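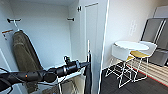
**Eken Quartet brings its spring tour to the Marchand Hall**

The Eken Quartet will play the Marchand Hall in April, and would like it known that the accordion has been repaired.
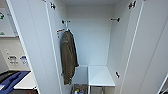 **JEVUM, 2019-03-14** – After 26 concerts in towns that mostly asked for "something we know", the Eken Quartet is coming to Jevum with a set of swing, musette and two slow waltzes it refuses to drop. The evening opens with Petico, a duo on clarinet and double bass, who promise to keep their tuning brief.

The hall seats more than 40 if people are friendly about coats. Tickets cost £10, or £5 for under-16s and anyone who can prove they play the viola. They are on sale now at the hall's box office, which opens when its door does.

Dancing is allowed at the back. Requests may be handed in on paper during the interval, where they will be read with interest and put in a pocket.

Tea and cake will be served before the second half.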